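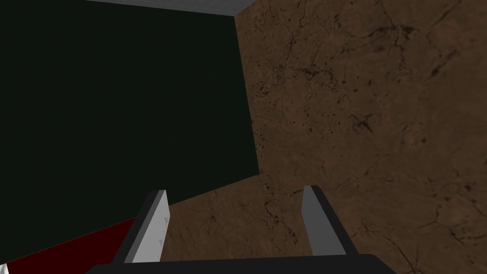
I get asked at least once a month how I collect demonstrations for my little simulated kitchen robot, so I'm finally writing it down properly. You'll need a simulator with a wrist camera view, some way of driving the arm (I use a cheap gamepad, Kirsty Rudd swears by her 3D mouse) and an evening with no plans. Start by driving with only the wrist view on screen. It feels horrible at first! You've got two fingers, a patch of brown marbled surface between them and a big dark block filling up the left side, and you have to work out where you are from that. But it's what the policy will get, so if you can't manage the job from there, don't expect the policy to.

Step one is picking one task and writing it as a single plain sentence. Mine for the Plekent set was "pick up the lime". Every recording gets exactly that sentence, spelt the same way. I once had 40 recordings split between "lime" and "the lime" and "green fruit", and sorting them out took longer than making them.

Step two, do 16 practice runs and bin the lot. Your hands need to settle. My early ones are all stop, wiggle, stop, wiggle, and a learner will copy the wiggling quite happily.

Step three is recording for real. Shuffle the layout before every run: move the target, swap its neighbours about, turn the arm's starting pose a bit (more than feels sensible). Then go in smoothly, pause for a beat with the fingers open over the target, close, lift, stop recording.
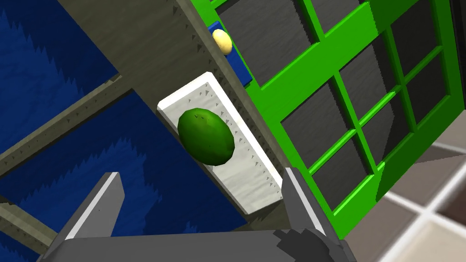 That pause matters more than you'd think. Orest Dovhaniuk trained on my first batch, where I'd swooped in and grabbed in one movement, and his gripper kept closing too early. We re-recorded with the pause and the problem mostly went away.

Try some awkward approaches too, with the wrist rolled well round so everything sits at a slant. If all your runs come in dead square, the model gets lost as soon as the arm is a bit twisted. I do one slanted run for every three straight ones, which is a guess, but it's been a good guess so far.

Keep the fumbles where you missed and then recovered, and tag them "recovery". Throw out the ones where you gave up.

Last job of the night: play back 11 runs picked at random at double speed and check the sentence, the start and the end of each. Then back it all up. I lost a whole January to a dead drive and I'm still cross about it.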